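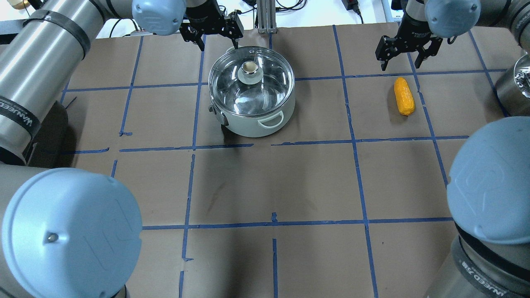
We pulled into the Trellard cookware works a little after nine on a Wednesday, and the parking lot was already packed. They only open the doors to the public once a year, in July, and I'd been trying to get there for ages (my sister went two summers ago and would not shut up about it).

You start in the press hall, and wow, it's loud! They hand you foam earplugs at the door and you want them. Flat steel discs go in one side and come out the other as pots, just like that. Our guide, Thirumalai Lobo, has been there 15 years and had to shout the whole way through, poor guy. He told us the line can turn out up to 2,474 bodies in a shift when everything behaves, and then he laughed, so I guess it doesn't always.

The enamel shop was my favorite part. It smells like wet clay and hot pennies. Each piece gets dipped, shaken by a woman with the strongest wrists I've ever seen, then hung on a chain that crawls off toward the furnace. I asked what happens to the ones with drips and she pointed at a bin — those get sold in the seconds room, more on that in a minute.

Lids are made by another outfit, Brirkov, two towns over, and only get matched up with the pots at the end. I never knew there was so much arguing to be done over how a lid sits. Thirumalai had us spin a few and listen for the wobble. I couldn't hear a thing, but the kids in our group got really into it.

Lunch was a lentil stew out of a gigantic stockpot, plus bread, five bucks. Go early, the line got silly by noon.

And the seconds room! I came home with two saucepans and a milk pan with a tiny freckle on the rim. Bring cash and a box, they run out of bags. I'd skip the slideshow upstairs, it's long and the chairs are awful.

Contact | © Clurkitz Day Trips | Back to top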